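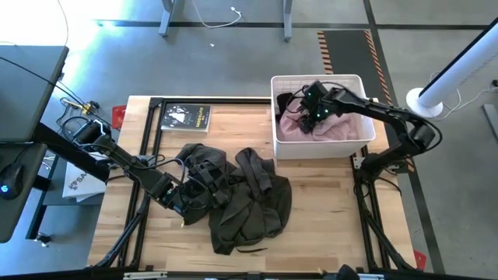

The dark garment, the white bin, and the book.

Inventory of a Small Estate

The contract with Nazarenko covered 324 items of clothing and linen, to be folded, listed, and binned by the end of December. Uliana Lytvynenko had read the contract twice. It defined a fold as any crease made on purpose. It defined an item as anything that could be lifted by one edge without coming apart. It did not define what to do with books.

The clothes came from a house in Narkside. The owner had left the house to a cousin in Cadero who did not want the house or the clothes, and who had asked for a list by email and nothing by mail. Each item got a line: color, type, condition, bin. The condition column took a number from 1 to 5. Uliana used 3 for most things and 2 for anything with a stain larger than a coin.

By half past four she had reached the pink cloth. She entered it as "cloth, pink, use unknown." It might have been a pillowcase opened along the seams, or the lining of something. It had no label. Under the rules, soft items without a label went in the bottom of the white bin, folded loosely so they would hold up the items above. The small black item had no label either, and it went into the corner of the same bin. She gave the cloth a 3. She changed it to a 4, looked at the column again, and left it.

The dark garment was the problem. In the light over the table it read as something between black and a dark olive, and the color column allowed one word. It had a strap or a drawstring that trailed off the lower edge and would not stay where it was put. The procedure for drawstrings was to lay them flat along the long side, fold the garment in thirds over them, and press. The procedure assumed the drawstring belonged to the waist. This one came out of the hem, or out of what she had taken for the hem, and when the garment was turned over there seemed to be more of it than before.

She wrote "dark" in the color column and saved the file.

The book had come out of a coat pocket. It was a black book with a white and black drawing on the cover and the word OUTSIDERS across the lower part. She had set it at the far edge of the wooden table, where it would not be folded. Its pages were clean except for one near the middle, where someone had written a figure in pencil, 3,447, and drawn a line under it. There was no unit. She checked it against the house number, the telephone number, and the account number on the Nazarenko paperwork. It matched none of them.

She called the office at ten to five.

"Is it an item?" said the man at Nazarenko.

"It can be lifted by one edge."

"Does it come apart?"

She lifted the book by one edge. The cover held.

"No," she said.

"Then it's an item. What condition?"

"The form is for textiles. There's a field for fiber content."

"Put paper."

"The field doesn't take paper. It takes cotton, wool, linen, silk, and other."

"Other," he said, and she heard him type it himself.

That made 325. The system, which was called Flerkimora and had been written for a hotel laundry, would not accept a total above the contract figure. It showed the message TOTAL EXCEEDS LOAD and offered to delete the last line or the first. The first line was a wool coat, gray, condition 3, the coat the book had been in. Uliana read the message for 60 seconds, after which the screen locked, as it was set to do.

She unlocked it and thought about combining two lines. The contract allowed sets. Pajamas were a set, and so were gloves. A coat with its contents was not mentioned, but a coat with its belt was, on page 2, and the wording was "any object the wearer would expect to find with it."

She opened the first line and changed it to "coat, wool, gray, with book." The total went back to 324. Under remarks, where she had not written anything for any other item, she put the pencil figure, with the comma, and the number of the page.

Then she went back to the dark garment - the sleeve, or the thing rolled up like a sleeve, had to be opened before anything else - and started again from the side without the strap.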